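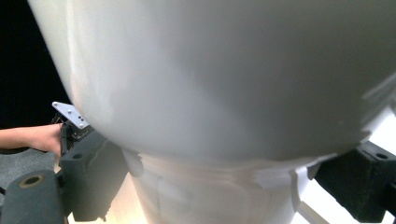

Posted by the Facilities Desk, Pamden Residents' Help Pages
Filed under: Household items - Cleaning and Storage
Last reviewed 3rd March

Question

Our office is responsible for the furnished guest apartments at the Wirkach building, and we are preparing a standard procedure for the cleaning and storage of small items between tenancies. One item has given us difficulty. It is white, with a wide rounded top that curves in at the rim and a narrower, cylindrical section underneath. The surface is mostly matte with a slight gloss in places. We have 27 of these, one for each apartment, and no paperwork survives for them.

Over time the rounded part has picked up faint gray streaks. The narrower part has fine creases and seams where dust collects, and housekeeping staff disagree on whether it may be washed. We would be grateful for guidance on the following:

1. Which cleaning method is suitable when the material is not known with certainty.
2. Whether the items should be stored upright or with the rounded side down.
3. Whether the streaks are a reason to replace the item.

The annual inventory takes place in July, and we would like the procedure to be in place before then.

Answer 1 (marked as accepted)

Where the material is unknown, the procedure should begin with the mildest treatment and proceed only if that treatment proves insufficient. We have followed the steps below at the Ruvell property for several years.

Remove dust first with a dry, soft cloth. Work from the top of the curve down toward the rim, then wipe under the rim, where dust tends to be missed. For the seams and creases in the lower section, use a clean, dry paintbrush with soft bristles. A damp cloth will push dust farther into a seam and leave a gray line that is difficult to remove.

If streaks remain, prepare a solution of one teaspoon of plain dish soap in a quart of lukewarm water. Wring the cloth out well. Test a small area at the back and wait 17 minutes before continuing. Staff have asked why the figure is so exact; it is the length of our laundry rinse cycle and it is easy to remember. Dry the piece at once with a second cloth. Do not immerse it. Do not use powder cleansers, melamine sponges or anything containing bleach, as these will leave dull patches on a glossy finish and may turn white plastic yellow.

If the item has a power cord or contains a bulb, it must be unplugged and allowed to cool before any of this is done.

On storage: upright, on the narrower end, provided it stands firmly. If it does not, lay it on its side on a folded towel. The curved part should not carry the weight of anything placed above it. When moving the item, support the rounded part from below with one hand and hold the narrow part with the other. Lifting by the rim alone is to be avoided.

Answer 2

Agree with most of the above. We used baby wipes on ours and they were fine, but ours may be a different kind.

Answer 3

With regard to the third point, light streaking is not in itself grounds for replacement. Our own schedule at the Lưu guest house provides for replacement only where there is a crack, a chip that could cut a hand, or a lean that cannot be corrected. Marks are recorded on the inventory sheet and left for the following year. Out of over 200 household pieces listed at the last inventory, very few were replaced on account of appearance.

I would also recommend placing a number on the underside of each one - pencil on masking tape is sufficient - so that the same piece returns to the same apartment. The relevant form in our binder is Form 667, and a blank copy can be requested through the Help Pages desk.

Comment from the original poster

Thank you. The dry brush has been adopted for the seams. The question of the baby wipes has been referred to housekeeping.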